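About Plimar

Updated Jul 16, 2026

Hi, and thanks for clicking on the page most people skip! I'm the person who started Plimar, and I still do a good chunk of the demonstrating myself, so I figured I'd write this one too.

Plimar is a small company in Drendovthorpe, and we teach robots to do things around the kitchen by doing those things ourselves, through the robot, over and over. Somebody sits down at the controls, moves the arms through a job, and we record the whole run: what the cameras saw, where every joint was, when the grippers opened and closed. A customer's software team takes those recordings and trains on them. We don't build the arms and we don't write the big clever models. We do the part in the middle, which is mostly patience (and mugs, so many mugs).

I got into it sideways. I used to run the sample room at a housewares importer, and a friend's lab needed someone to drive their arm for an afternoon because everyone there was sick of it. I was terrible! I dropped a soup bowl in the first minute and I was completely hooked. That January I rented our first room, over the old Gittins hardware store, and bought a secondhand pair of arms that I could barely get up the stairs.

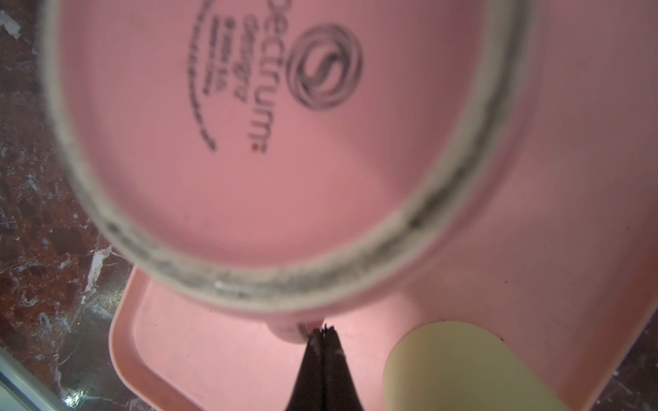

Mugs are still my favorite thing to teach with. They look like the easiest object in the house until you try to pick one up with two flat fingers. The handle is always on the wrong side, the glaze is slippery, and if you close too early you just nudge the thing away and chase it across the table. Flip one upside down and it's a whole different job, with no opening to reach into. So we do them every which way: standing, tipped over, bottom up, on a tray, off a tray, handle toward you, handle away. Our main mug set, the one we call Grundar (long story, it was a typo on a packing slip), has 2066 finished runs in it now, and I'd guess I've personally driven more of those than is good for a person's shoulders.

We teach in two ways. For slow, simple moves we'll sometimes take hold of the arm and guide it by hand, which is a lovely way to learn what a wrist joint does and doesn't like. For anything with two arms we work by remote control, one hand for each side. Passing something from one gripper to the other is the bit that takes new people longest. Your left hand wants to let go the second your right hand touches, and then down it goes. I tell everyone to hold on a beat longer than feels polite.

We keep the bad runs, by the way. A missed grasp with a good recovery can be really useful to a customer, so we label it and keep it separate. What we do throw out is the run where the operator got bored and it shows. You can see it in the motion, all jerky and rushed, and a robot trained on that will pick up the same habits. Nobody drives for more than three hours a day here, me included, and there's always a kettle on.
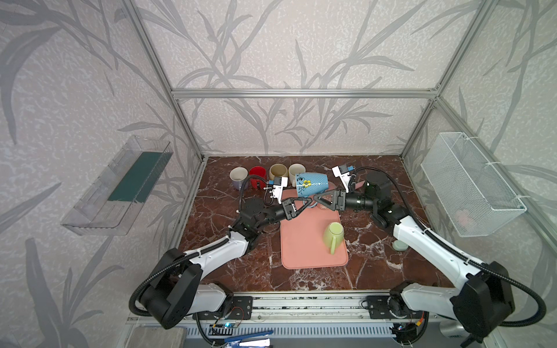 The other thing we're fussy about is variety. If every cup starts in the same spot, the robot learns the spot. So we swap colors and shapes, move the tray, turn things around, and write down the setup before each batch so that a customer can ask for more of one kind or less of another. We also change the background now and then, and yes, I get to pick the wallpaper, and yes, I have opinions about it.

We've had 127 people come through our training course so far. Some were engineers, plenty weren't. One of our best drivers came from cake decorating, and another from a shoe repair counter. If you've got steady hands and you don't mind doing the same small thing again a bit differently, you'll probably be good at it. The course is free, you start on soft toys and plastic cups, and you don't touch anything breakable until you ask to.

If you're a customer, the best first step is to send us a short note with the task, the arm you use and what keeps going wrong. I read those myself. We'll do a small trial batch before anyone signs anything, and if your task isn't a good fit for us I'll say so.

And if you're just in Drendovthorpe and curious, come by! Use the side door next to the Gittins sign, ring twice, and give me a minute to park the arms.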